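Chapter 5

Gathering Examples by Hand

Aims of this chapter

After working through this chapter, students should be able to:
explain what is meant by a demonstration, and what a single demonstration should contain;
plan a collecting session for a task that needs two hands;
decide which recordings to keep, which to mark and which to discard;
write task notes that a second person can follow without help.

Before starting, students should have read Chapter 4, in particular the pages on the timing of recorded signals.

5.1 Introduction

A learning system can only be as good as the examples it is given. In the earlier chapters the examples were supplied ready made, and the student's work began once they had been loaded. In practice most of the effort in a project is spent before that point. Someone must choose the task, set out the objects, carry out the work many times over and check what has been recorded. This chapter is concerned with that stage.

The method treated here is demonstration with hand-held grippers. The person giving the demonstration, called the demonstrator throughout this book, holds a gripper in each hand and carries out the task with them. A camera fixed to each gripper records the view of the fingers and of whatever lies in front of them. No robot is needed while the examples are being gathered. The recordings are later used to train a system which will move similar grippers by itself.

The method has clear advantages. The grippers can be carried to a kitchen, a laundry or a workshop, and a new demonstrator can usually begin useful work on the first morning. It also has limits. A person can reach into positions that a robot arm cannot, and may use knowledge that the camera never records. A demonstrator who glances across the room to find the next garment has used information which is missing from the example. Section 5.4 returns to this difficulty.

5.2 Why cloth?

Most of the exercises in this chapter use clothing and other textiles. A rigid block has a position and a direction, and little more need be said about it. A piece of cloth may lie in a very large number of shapes, and each touch changes the shape again. Folds hide edges, shadows look like folds, and a shiny fabric may look quite different when it is turned towards the light.

For these reasons the starting state must be varied on purpose. Demonstrators who lay each garment down neatly before they begin will produce examples that are easy to learn from and of little use afterwards. Garments should be dropped, pushed together and taken from a mixed pile, and the colours and weaves should differ from one session to the next.

Work with two grippers brings a further question, that of order. One gripper may hold while the other moves, or both may move together. Either is acceptable, provided that the choice is made for a reason and is written in the task notes.

5.3 A worked case: the Morkmont sessions

The Morkmont sessions will be referred to several times in this chapter. They were planned by Hazel Halvorsen and Guoqing Wan, and their task was to take one item from a pile, spread it and fold it. The set consisted of 50 garments, divided among five demonstrators. Each session lasted up to 19 minutes, after which the demonstrator rested and the pile was mixed again.

Two decisions deserve attention. First, failed grasps were kept if the demonstrator recovered without putting the grippers down, as a system that has never met a slipped edge has no example of how to deal with one. Secondly, all nine pages of task notes were tested on a reader who had taken no part in writing them. Ross Urquhart, who acted as this reader, found that the word "corner" had been used in two senses – for the sewn corner of a garment and for any point raised by a fold. The notes were rewritten before recording began.

Students should keep this second case in mind when studying Figure 5.1, and should consider which sense of the word applies to the fabric between the two grippers.

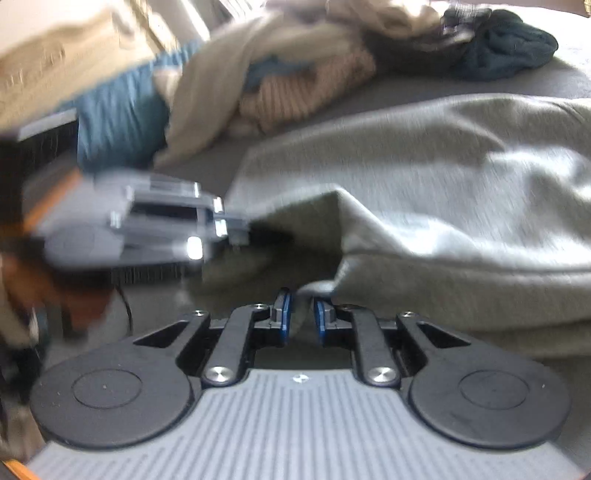

Figure 5.1 Spreading fabric with two grippers, as recorded by the camera on one of them. The second gripper, at left, is blurred by motion.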